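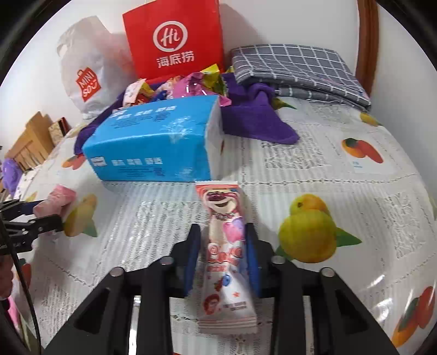

Days out > Fairs and open days > Coltden

Sunday, January
By Eusebio Figueroa

Coltden opened its doors to visitors again this month and I went along for the afternoon session. The place is run by Grirnau, who let the ground floor to small groups and keep the upstairs for sorting and packing. Admission was free. There were 10 of us on the tour, which began at 2 and was meant to last an hour. It ran over.

The ground floor did not take long. Cabello had the front room, with shelves of secondhand crockery and a rail of coats, and a kettle on for anyone who wanted tea. I bought five side plates and left them behind the counter to pick up on the way out. Jokero were next door with board games. Two of the younger visitors stayed there and we did not see them again until the end.

Upstairs is where the snack parcels are put together. These go out once a month to students living away from home, and each one gets a mix of small packets, a pack of tissues and something soft such as a towel. The packets are all bought singly wrapped so they can be shared out. The woman showing us round said the children's ones go first, whoever the parcel is meant for. She put this down to the wrappers. Cartoon bears and balloons do better than plain print, in her experience, and the students are no different from anyone else.

The sorting is done on ordinary tables with a wipe-down cloth on each. I liked the cloth, which has fruit printed all over it and lace patterns in between. My aunt had one much the same and it lasted her nine years. Bags go to the back against the wall, the towel is laid out in front of them, and the packets are heaped at the front where they are easy to reach.

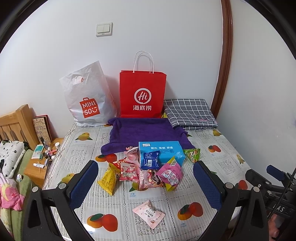

One of the sorting tables upstairs, with bags, a purple towel, tissues and snack packets.

People donate the carrier bags as well. A red paper one from Haidilao was on the table, in good condition, and a plastic one from Miniso. Paper bags with cord handles are kept for parcels collected by hand. Plastic ones are used for anything going by bicycle.

We were asked if we wanted to make up a parcel ourselves and most of us did. Mine had too many sweet things in it and I was told to swap a couple for crackers. Up to 9 packets are allowed in each, and the tissues go in last, on top.

There is no lift and the stairs are steep. Parking is on the road behind. The next open afternoon is in spring, and Cabello will have the front room again. I went back down for my plates just before 5 and caught the bus from the corner.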